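# 共用ラウンジのソファに置きっぱなしの飲み物や紙類、どこまで片付けていいものでしょうか

くらしの相談ひろば Serkel > 掃除・片付け > 共用スペース
閲覧 1,663

**Baiba Toom**

はじめまして。いつも読むだけで、ここに書き込むのは初めてです。長くなりそうなので、お茶でも飲みながら読んでいただけるとうれしいです。

Garknessという建物の一階に、いくつかの会社が共同で使っている広いラウンジがあります。私はそこに入っている小さな翻訳会社に勤めていて、この十月から、夕方の六時にラウンジを見て回って軽く片付ける当番になりました。当番といっても堅いものではなく、前任の人が産休に入るので「じゃあ次はBaibaさんお願いね」と鍵束を渡されただけです。引き継ぎのメモは一枚きりで、そこには「植木の水は入れすぎないこと」と「最後に電気」としか書いてありませんでした。植木は元気です。電気も消しています。困っているのはソファのほうです。

うちのラウンジの人たちは、なぜかテーブルにではなくソファの座面に物を置きます。テーブルはちゃんとあるんですよ。それもけっこうかわいい色のが。なのに夕方行くと、飲みかけの水のボトルが座面にひょいと立っていたり、マグカップがその隣に並んでいたり、会議で配ったらしい表だらけの紙が半分すべり落ちかけていたりします。

ボトルがまた悩ましいんです。ほとんど空なのに、底のほうにちょっとだけ残っている。この「ちょっと」がある以上、捨てていいのか、まだ飲むつもりなのか、私には判断がつきません。最初の週に、もう飲まないだろうと思って流しに空けたら、翌朝「薬を飲むのに取ってあったのに」と言われてしまい、それからすっかり臆病になりました。お水を買って返したら笑って許してくれましたけれど、あの朝の気まずさは今でも思い出します。

マグは給湯室に戻せばいいのでしょうが、個人の持ち物らしいものも混じっていて、勝手に洗うのも気が引けます。うちの祖母は、人の湯のみを断りなく洗うのは失礼だと言う人でした。そんなことを気にする時代でもないのかもしれませんが、身についてしまったものはなかなか抜けません。

紙はもっと困ります。大事な書類かもしれないし、ただの裏紙かもしれない。蛍光色で印がついていたりすると、ああ誰かが一生懸命見ていたんだなと思って、ますます捨てられなくなります。小さなカードみたいなものもよく置いてあって、これも取っておくべきなのかどうか。

それともうひとつ、欲張ってお聞きします。ソファの座面が灰色の布で、先日コーヒーらしきものがこぼれて輪じみになりました。水で濡らした布でたたいてみたのですが、かえって輪が広がったような気がします。どうしたらよかったのでしょう。

まとめると、飲みかけのボトルとマグと紙をどう扱えば角が立たないか、座面のしみはどうするか、この二つです。うるさい人だと思われたくはないけれど、気持ちのいい場所にはしておきたい、というわがままな相談です。よろしくお願いします。

---

**ねむい麦茶**

全部捨てていいと思います。共用なんだから置いていくほうが悪い。うちの会社は夕方に残ってたものは全部ゴミ袋です。誰も文句言いません。

しみは重曹。

---

**Gifty Quansah**

Baibaさん、はじめまして。読みながら何度もうなずいてしまいました。私は以前、Lengyelという会社の社員食堂と休憩室の面倒を見る仕事をしていまして、今は自宅で編み物教室をしています。どちらの場所でも、飲み物と紙とソファにはずいぶん鍛えられました。お茶を飲みながら、とのことでしたので私も淹れてから書いています（ほうじ茶です。お茶うけは昨日生徒さんにいただいた栗の甘煮で、これがまたおいしいんです！）。

先に麦茶さんのお答えについて少しだけ。会社全体で「夕方に全部捨てます」と決まっていて、皆さんがそれを知っているなら、とても楽でいい方法だと思います。ただ、Baibaさんのところは複数の会社が一緒に使っておられるんですよね。そうなると、知らなかったという方がかならず出てきます。薬のお水の方もきっとそうだったのでしょう。ですから私なら、捨てる前に一晩だけ間を置く場所をこしらえます。

**まず、トレーをひとつ**

私が休憩室でやっていたのは「おあずかりトレー」です。四角い大きめのお盆をひとつ、給湯室の棚の決まったところに置いて、夕方に残っていたボトルやカップはそこへ移すだけ。中身も空けないし、洗いもしない。そして翌日の夕方にもまだそこにあったら、そのときは中身を流してボトルは資源ごみ、カップは洗って食器棚へ。これだけのことなんですが、始めてからは苦情がぱたりとなくなりました。

お盆は縁の高いものがおすすめです。私は最初、平たいおしゃれな木のお盆を使っていて、傾けた拍子にボトルが倒れて、棚の下に積んであった紙ナプキンを全部だめにしました。そのあとZernellの深めのトレーに替えました。長いほうの辺が40センチあって、ボトルもカップも余裕をもって立てられます。べつにこのメーカーでなくても、お弁当箱を運ぶような深さのものなら何でもかまいません。

トレーには小さな札を立てておきます。文面は短く、「昨日の忘れものです。今日の夕方に片付けます」くらい。ここで「ソファに飲み物を置かないでください！」と書きたくなる気持ちは、よくよくわかります。私も一度書きました。赤いペンで。そうしたら翌週、札の下に「すみませんでした」と小さな字で書き添えてあって、なんだか私のほうが申し訳なくなって、その日のうちに外してしまいました。

口をつけたボトルを長く取っておくのは、衛生の面からもあまり気持ちのいいものではありませんよね。一晩おあずかりして、次の夕方でおしまい。その線引きだけはやさしい顔で守ってください。夏場はもっと短くして、翌朝のうちに片付けてもいいくらいです。牛乳の入った飲み物は季節に関係なくその日に空けてしまいます。これは私、譲りません。以前カフェオレを一晩おあずかりしてひどい目にあいました。

**マグはすすぐだけ**

おばあさまのお話、いいなあと思って読みました。私の母も似たようなことを言う人でした。それでも茶渋や口紅の跡は、乾いてしまうと持ち主の方も洗うのに苦労なさいますから、私は「中身が空ならさっと水ですすいで、伏せずにトレーへ」ということにしていました。洗剤で洗うところまではしない。伏せないのは、水切れの悪いまま伏せると、次の朝に縁のところがなんとなくにおうからです。

中身が残っているときはそのまま立てておきます。持ち手は外側に向けてそろえておくと、持ち主の方がさっと取れますし、並んだところがきれいで、私自身の気分もよくなります。こういう小さな自己満足がないと、毎日の片付けは続きませんよ。

ロゴや印の入ったマグは、どこかの会社でまとめて作られたものということもあります。同じものがいくつも出てくるようなら、その会社の方に一度「こちらでお使いのものですか」とお声をかけてみてください。案外、食器棚に戻してくださいね、のひとことで済んだりします。

**紙はクリップで留めて、紙の場所へ**

紙については、私はぜったいに自分の判断で捨てないことにしていました。線が引いてあろうと、コーヒーの輪がついていようと、です。休憩室の時代に、どう見ても落書きにしか見えない紙を捨てたら、それが新しい献立の原案だったことがありまして。料理長が資源ごみの袋に肩まで手を入れて探していた姿は、今でも夢に出ます。見つかったからよかったものの。

ですから、壁掛けの書類入れをひとつ。ラウンジの入り口に近いところがいいです。拾った紙はそろえて、クリップで留めて、見つけた日を鉛筆で付箋に書いて入れておきます。小さいカードの類は紙のあいだにはさむと必ず迷子になりますから、透明の小袋に入れてから同じところへ。期限は月末にしておいて、それでも引き取り手がなければシュレッダーです。人の名前や数字がたくさん並んでいる紙は、裏返して入れてあげるのが親切ですね。

紙と飲み物が同じ座面に並んでいるときは、かならず飲み物から先に取ります。逆にすると、紙を引いた拍子に座面が揺れて、ボトルがころんといきます。布張りの座面は見た目よりずっと不安定なんです。底の細い、背の高いボトルなんて、隣に人が腰をおろしただけで傾きますもの。 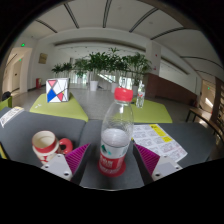 それから、どうして皆さんテーブルではなくソファに置いてしまうのか。これは私、休憩室にいた頃ずいぶん考えました。お行儀の問題と思われがちなんですけれど、私の見てきたかぎりでは、たいてい手の届く距離の問題なんです。深く腰かけて、手にはペンと紙があって、ちょっと水を置きたい。そのときテーブルまで身を乗り出さないと届かないとなれば、それはもう隣の座面に置きますよね。私だって置きます。

なので、お願いの札を貼る前に、一度Baibaさんご自身がソファに深く座って、腕を自然に伸ばしてみてください。指先にテーブルの縁が触れるくらいが、置いてもらえる距離です。届かなければ、次の日からテーブルをほんの少し寄せてみる。あまり寄せると今度は膝がつかえて、通る人が押し戻してしまいますから、そのへんは何日か様子を見ながら。私のところではテーブルの脚の位置に目立たない色の丸いシールを貼って、ずれても戻せるようにしていました。

あと、テーブルの上が空いているかどうかも大事です。ちょっとした遊び道具とか、前の人のボトルとか、そういうものがひとつふたつ載っているだけで、人はなんとなく遠慮して別のところに置くんですよ。ルービックキューブみたいなパズルは休憩の場にあると楽しいものですから、しまい込まずに、浅い籠をひとつ用意して「おもちゃはここ」と決めてあげるといいと思います。私の教室でも、毛糸玉がテーブルに転がっている日は、皆さんお茶をお膝に載せようとなさるので、はらはらします。

コースターも効きます。不思議なもので、テーブルに丸いコースターが置いてあると、人はそこに置きたくなるんです。コルクの安いもので十分です。私はつい編んでしまいましたが、編んだものは水を吸って乾きにくいので、見た目のわりに働きません。生徒さんには内緒です。

**灰色の座面のしみのこと**

さて、お待たせしました。輪じみです。水でたたいて広がった気がする、とのことでしたね。おそらく、しみの部分だけを濡らして、そのまま自然に乾かされたのではないでしょうか。布は濡れたところと乾いたところの境目に汚れが集まりますので、まん中だけ濡らすと輪がひとまわり大きくなってしまうことがあるんです。私も何度もやりました。

手をつける前に、かならず座面の裏か縫い目のあたりで洗濯表示を探してください。水がだめな布もあります。表示がなければ、ソファを手配した方に聞くのがいちばん確かです。水が使える布だとわかったら、私はこんなふうにします。

- 洗面器のぬるま湯に、食器用の中性洗剤を二滴。ほんとうに二滴です。
- 白いタオルを浸して、固く固く絞る。
- しみの外側から中心に向かって、押さえるように。こすらない。
- きれいな水で絞ったタオルに替えて、洗剤を取る。
- 最後に、クッションの縫い目から縫い目まで、その面全体を薄く湿らせて、乾いたタオルで押さえる。

最後のひと手間で境目ができにくくなります。それから扇風機の風を当てて早く乾かします。冷風のほうが無難で、ドライヤーの熱風を近くから当てるのはおすすめしません。カバーが外せるソファなら、外して洗えるかどうかも見てみてくださいね。

麦茶さんの重曹は、においには役立つことがありますけれど、濃い色や灰色の布だと粉が織り目に入って白っぽく残ることがあります。試されるなら、どうか目立たないところからになさってください。私は紺色の椅子でそれをやって、半日ブラシをかけました。

こぼれてすぐなら、とにかく乾いた布で吸い取ること。給湯室に古いタオルを畳んで置いて、「こぼしたらこれを」と書いておくと、皆さんびっくりするくらい自分でなさいますよ。人に言い出しにくくて黙って立ち去ってしまう方も、道具さえあればちゃんと拭いてくださるんです。

ずいぶん長くなってしまいました。ほうじ茶がすっかり冷めています。Baibaさんの当番が少しでも楽になりますように。植木のお水、入れすぎないというのは本当に大事なので、前任の方はよくご存じの方ですね。

---

**Baiba Toom**

Giftyさん、麦茶さん、ありがとうございます。こんなに丁寧に教えていただけると思っていなくて、昼休みに読みながら少し泣きそうになりました（料理長さんのところでは笑いました）。

さっそくソファに深く座って腕を伸ばしてみたんです。全然届きませんでした！ テーブルの位置なんて、気にしたこともなかったです。今日の帰りに少し寄せてみます。通りかかった隣の会社の方に何をしているのか聞かれて、説明したらその方も座って腕を伸ばして、「ほんとだ、届かない」と言っていました。

トレーは給湯室の奥から、使っていない深めのものが見つかりました。札の文面はGiftyさんのをそのままお借りします。赤いペンは使いません。しみのほうは、洗濯表示がどこにも見当たらないので、総務に問い合わせているところです。

---

**Gifty Quansah**

まあ、お仕事が早い！ お隣の方まで一緒に腕を伸ばしてくださったなんて、それだけで半分うまくいったようなものですよ。

書き忘れていましたが、テーブルを寄せるときは持ち上げて動かしてくださいね。つるつるした床だと、引きずったときに脚の跡がつくことがあります。脚の裏にフェルトを貼っておくと安心です。総務の方のお返事が来たら、よかったらまたここに書いてください。布の種類がわかれば、もう少し詳しいことが言えると思います。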